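Progress report for June: review of the Collby grasp training package
Prepared by Marloes Hendriks for Harish Kurup, Bimness fund

Dear Harish,

Thank you again for your patience over the past few weeks, and for the kind note you sent after our last call. I promised you a proper account of how the Collby review is going, and I'm happy to say there is a good deal to tell!

As you'll remember, Collby sells its package as a yearly subscription: a simulator, a library of ready-made picking tasks, and a help desk that is supposed to answer within the day. The grant covers our looking it over on behalf of the smaller workshops in the Fatine network, who would love to try out arm programs before buying an arm, and who can't easily afford to pick the wrong software.

Installation went more smoothly than any of us dared to hope. Sem Geerts had it running on both office machines by lunchtime (he had set aside two days for it, bless him). The license for the review period came to 965 euros, a little under what we budgeted, and I'd like to carry the difference over to the second half of the work if you are agreeable.

Since then we have logged more than 140 runs of the basic pick-up task. Of the last 100 runs, 86 met Collby's own definition of a finished pick, and Dirk Van Dijk has been going through the rest one by one. He suspects the starting angle of the block matters more than the manual lets on — but he wants another round of runs before he'll put his name to it, and I think that's fair.

The help desk has been a mixed bag. The people are lovely and write long, careful answers, though twice the answer was for an older version. Stijn Van Dijk has kept all the messages in the shared folder in case you'd like to read them.

Simulated arm and wooden block, Collby basic task: 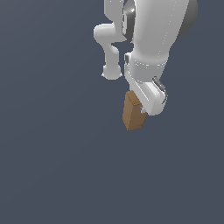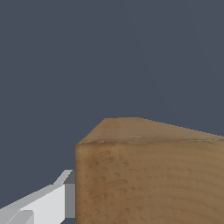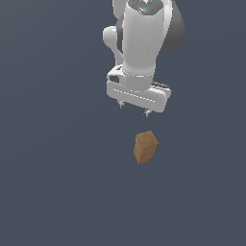
Our biggest open question is still how much a newcomer can learn from the package without a colleague at their elbow. Sem asked two people from the Meijer workshop to try the basic task, and both got on well with the menus but were unsure how far the hand still had to go down. I can see why: in the last view the block sits below the open fingers against plain blue-gray, with no floor or grid to judge the distance by. We've asked Collby whether a floor grid can be switched on, and Dirk is writing a short page for beginners in the meantime. The Meijer people have offered to come back and try it out, and we'd like to put a third person with them who has never used a simulator at all. I'll send you Dirk's page along with his notes on the unfinished picks as soon as he lets go of them.

With warm regards,
Marloes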